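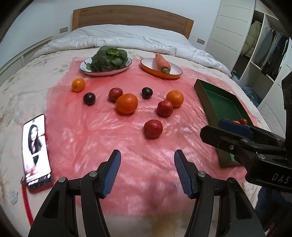 Carrot in the orange-rimmed oval dish, leafy greens on the plate beside it.

Tralenham Flat — Produce Sorting, Bedroom Surface

Record of fruit and vegetable sorting on the double bed, compiled by Maribeth Sison. Working area is protected by one sheet of translucent pink plastic, laid over the fitted sheet with the duvet pushed back to the headboard.

Vegetables are plated; fruit stays loose on the plastic. Oranges, apples and dark plums are mixed at this stage and graded by size and colour afterwards.

Plastic is wiped down after each session and stored folded — maximum 6 folds.

Page updated Wednesday, January 2, 2019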